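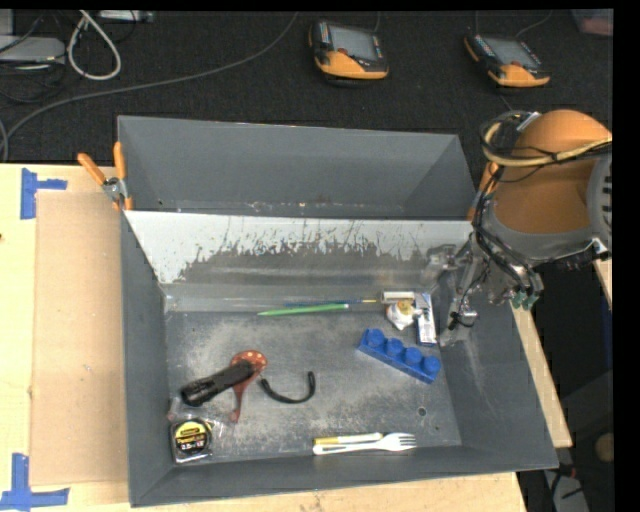

Third attempt at the junk drawer. Well, drawers, plural, because when we moved into the Treloar Street place I told myself two would be plenty and now there's one in the kitchen, one in the hall and a shoebox that counts.

Quick post, I have a bus to catch. But a few people asked after the last one how the move was going and the answer is – small stuff. It's all small stuff. The couch took ten minutes. The couch was easy. It's the pens and the batteries and the little bags of screws from furniture we gave away in Himonley two apartments ago. Why do I have those. Why did I pack them, twice.

So. What I've been doing.

Set a timer, 16 minutes. Longer than that and I start reading old receipts. Found one for 790 dollars, car repair, for the car I sold, and sat there getting mad about it all over again. Timer went off. Good.

Dump everything out first. I used to pick through the drawer while it was still in the cabinet, standing up, and all I did was push things to the back. Now the whole thing comes out and goes upside down on a towel on the bed. On the bed is important for me, I can't go to sleep until it's done. (Did once. Slept on the couch. Not proud.)

Then pens. I tested every pen in the house on the back of an envelope and wow. 74 pens. I wrote the number down because my sister didn't believe me. More than half were dead or that scratchy kind of almost dead where you go over the same letter four times. Kept a dozen. Still feels like a lot but they wander off.

Batteries go in a bag for the drop off at the library, they take them at the front desk, ask before you just leave them there. Learned that one.

Keys. I don't know. I have nine keys and I know what three of them do. Threw out two and felt sick about it all evening, so the others are in an envelope marked KEYS?? and we'll see in March.

Cables I'm not ready to talk about.

I did try one of those apps, Clirkent, where you're suposed to log everything you own and it tells you what you haven't touched. Lasted one evening. Typing "rubber band, blue" into a phone at eleven at night is a low point. Deleted it. Then I bought a set of Fliltance drawer dividers, which were fine, kind of pricey, and one is a half inch too long for the kitchen drawer so it sits in there at an angle and bugs me every time I want the tape. Measure first. I did measure, I measured the wrong drawer.

What helps more is just cutting down cereal boxes. Ugly, free, and when they get gross you recycle them and make another. My mom did this with tea boxes when I was a kid and I thought it was so embarassing. Sorry mom.

Left to do – hall drawer, the shoebox, whatever is going on under the bathroom sink. Also the fridge door, magnets and takeout menus from places that don't deliver to us anymore. I figure roughly 70 percent done if you don't count the closet, and I'm not counting the closet.

If anybody has a good idea for loose buttons let me know. I have a jar, the jar is full, I have never once sewn a button back on anything. Can't throw them out though. My grandmother's are in there somewhere, mixed in with the spares off work shirts.

OK bus. More on the closet next time, maybe.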